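Reference > Human rights > Housing and land > Lekcombe Principles

Lekcombe Principles
Last updated: May

The Lekcombe Principles, formally the Lekcombe Principles on Notice and Reply in Cases of Eviction, are a non-binding text on how governments, councils and large landlords should treat people they intend to move out of their homes. They take their name from the town of Lekcombe, where the final draft was agreed at twenty past four in the morning in a hotel that had stopped serving food at nine. The text runs to 887 words, a number its authors remain proud of, and the official commentary runs to 600 pages, a number they mention less often.

Background

Protection against forced eviction had long been treated in international human rights law as part of the right to adequate housing. What "adequate notice" meant in practice was left largely to whoever was giving it. A survey of eviction files gathered by the Rengifo Centre, a legal research office, found notices nailed to trees, read aloud from moving cars and, in one case, posted to the address after it had been demolished. That last notice had been sent by registered mail and was returned as undeliverable, which the authority concerned entered in its records as a refusal to sign.

The lawyer Nerys Harries, who edited the survey, proposed a short statement that a housing officer could read over a cup of tea. The first draft was 90 pages long.

Drafting

Work was divided between the Rengifo Centre and the Mivetti Foundation, which paid for the meetings and was therefore allowed to choose the chairs. The two disagreed early over the word "home". Mivetti favoured "habitual dwelling", and Rengifo pointed out that people seldom say they are going habitual dwelling. The compromise, "home, however described", survives in Principle 1 and has been quoted in more judgments than the rest of the text put together.

A second quarrel concerned belongings. Early versions protected "furniture and effects of value", leaving an official at the door to judge what was worth keeping. Harries argued that an inventory should list whatever was in the room, down to the bucket and the vegetables, and that value was a matter for the person who had carried it there. Her wording was adopted with one abstention, from a delegate who was asleep.

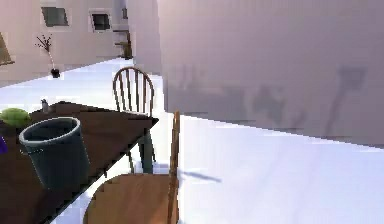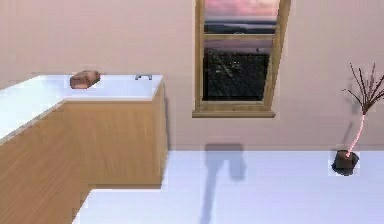

Computer renderings. First: wooden table with a bucket. Second: countertop over a wood-clad cabinet.

Content

The operative part is brief. Principle 1 defines a home. Principle 2 requires notice in a language the household reads, or failing that one it speaks, delivered while the building is still standing. Principle 3 gives residents 90 days to reply and obliges the authority to read the reply before acting on the original decision. This was regarded as the radical clause.

The remaining principles cover inventories, storage, the return of belongings and the keeping of records. The text provides for no court, monitor or penalty. A proposed complaints procedure was referred to a working party, which has yet to agree on where to meet.

Reception

The port city of Prodavden was the first authority to adopt the principles, doing so in full and with a brass plaque. It later emerged that the plaque had been fixed to a building from which tenants were being removed under the old rules. The city has since amended its procedures, and the plaque has been moved, with notice.

Critics come from both directions. Landlord groups have called the reply period an invitation to delay. Cormac Cullinane, a scholar of public law and the text's most persistent reader, objects that it concerns itself with the manners of eviction and says very little about whether one should happen at all. In his essay "Kindly Vacate" he compares it to a code of conduct for pickpockets. Harries replied that she would welcome one of those too.

Courts have generally treated the principles as persuasive, a legal term meaning that a judge may cite them after reaching the same conclusion by other means. Tenants' advisers report a humbler use. Printed on a single sheet in small type, the text can be handed to an official on the doorstep, who will often go away to ask somebody what it is.

Translations

Authorized translations exist in several languages. An early French version rendered "notice" as something closer to "warning" and was withdrawn, although some tenants are said to have found it the more accurate of the two.

See also
Forced eviction
Right to adequate housing
Security of tenure
Soft law

Contact the editors | Copyright and reuse | Back to top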